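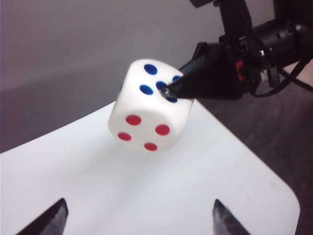

Figura 2. Dado blanco de cantos redondeados, con el cuatro en puntos rojos.

2.2. Zapatillas y procedimiento de medida

Las zapatillas sintéticas Wovari se montaron en las llaves del cuerpo inferior de los clarinetes con goma laca, siguiendo el mismo orden que se había empleado con las de piel: primero las llaves grandes, después las pequeñas y por último los anillos. Los instrumentos pertenecen al modelo Kinnear en si bemol, de granadilla, con llaves plateadas y chimeneas avellanadas en la propia madera. Antes del montaje se limpiaron los asientos con un paño de algodón seco. No se rebajó ni se rectificó ningún asiento, aunque en algunos se apreciaban marcas concéntricas de las zapatillas anteriores. Se optó por conservarlas, dado que un taller de reparación trabaja casi siempre sobre asientos usados y el interés del estudio está en el comportamiento de los materiales en esas condiciones.

Las zapatillas de piel, fabricadas por Jekex, se pidieron en un solo lote para evitar diferencias de grosor entre partidas. Aun así, el grosor medido con calibre variaba más que en las sintéticas, y hubo que compensarlo con la cantidad de goma laca en el asiento de la cazoleta. Esta compensación introduce una fuente de variación que no se puede separar del material. Trabajos anteriores sobre flauta la tratan como ruido; en el clarinete, donde el recorrido de la llave es mayor y el muelle más fuerte, nos parece preferible registrarla y presentarla junto con los resultados.

La estanqueidad se determinó por caída de presión. Se cerró el extremo superior de cada cuerpo con un tapón de caucho atravesado por el tubo de aire, se taparon los orificios abiertos con las almohadillas del banco y se anotó el tiempo que tardaba la presión en descender hasta el umbral fijado. La fuerza ejercida sobre cada llave fue la del propio muelle en las que cierran en reposo, y la de una pesa calibrada en las demás. El banco no permite medir una llave aislada sin modificar el resto, por lo que las fugas individuales se localizaron después con papel de fumar y lámpara, al modo habitual en los talleres.
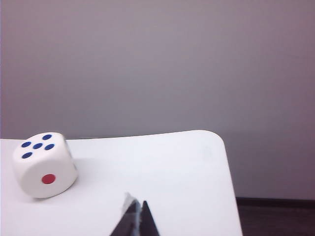
En total se realizaron 343 lecturas válidas, repartidas entre los dos materiales. Se descartaron las que coincidían con un tapón mal asentado, reconocible por una caída brusca en el primer instante y un tramo casi plano a continuación. La primera campaña tuvo lugar en noviembre, en el taller de Allotholm, con la calefacción en marcha y el aire bastante seco. La segunda se hizo en el mismo local y con el mismo banco, ya con humedad más alta. Entre una y otra los instrumentos permanecieron en sus estuches, sin tocarse.

2.3. Resultados

En estado recién montado, las zapatillas sintéticas dieron tiempos de caída más largos que las de piel y también más uniformes de un instrumento a otro. La diferencia se concentra en las llaves grandes del cuerpo inferior, en especial la de mi grave. En las llaves pequeñas ambos materiales resultan prácticamente equivalentes, y en la de sol sostenido la piel cerró algo mejor en todos los ejemplares. Atribuimos esto último a la blandura del fieltro interior, que absorbe un pequeño error de paralelismo entre cazoleta y asiento. La espuma cerrada del material sintético apenas cede y exige un ajuste más fino.

Tras el periodo de reposo, la piel perdió estanqueidad en los cuerpos inferiores y la recuperó en parte al volver a humedecerse. El material sintético se mantuvo sin cambios apreciables. La recuperación de la piel no fue completa en ningún caso, y en dos de los instrumentos fue necesario recalentar la cazoleta y recolocar la zapatilla para poder seguir midiendo. Las lecturas posteriores a esa intervención se presentan por separado, ya que no son comparables con las demás.

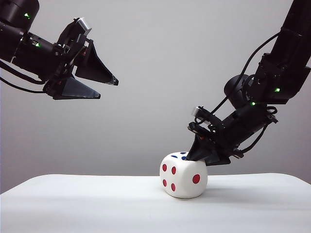

El ruido de cierre se registró con un micrófono a distancia fija de la llave. Las zapatillas Wovari producen un golpe más seco, con más energía en la zona aguda, perceptible para el instrumentista en pasajes rápidos y de poca dinámica. El recubrimiento de corcho en los topes reduce el ruido del retorno, pero no el del cierre. La pegajosidad, queja frecuente con algunos materiales sintéticos, no apareció en las condiciones ensayadas. Conviene recordar que los clarinetes no se tocaron durante el estudio y que, por tanto, no hubo saliva ni condensación en los asientos.

El tiempo de montaje fue mayor con las sintéticas: aproximadamente 2 horas por instrumento, incluido el nivelado. Con la piel el nivelado es más rápido, si bien suele requerir una revisión a los pocos días, cuando la impresión del asiento queda marcada. Esa revisión no se contabilizó.

2.4. Limitaciones

Todos los clarinetes son del mismo modelo y tienen un uso parecido, de modo que los resultados no deberían extenderse sin más a instrumentos de resina o a chimeneas insertadas. Tampoco se ensayó el corcho, muy extendido en las llaves del registro agudo. La pesa aplicada a las llaves abiertas ejerce una fuerza constante, más regular que la de un dedo, y es posible que favorezca al material más rígido. Queda pendiente repetir las medidas con una fuerza variable y con los instrumentos en uso diario.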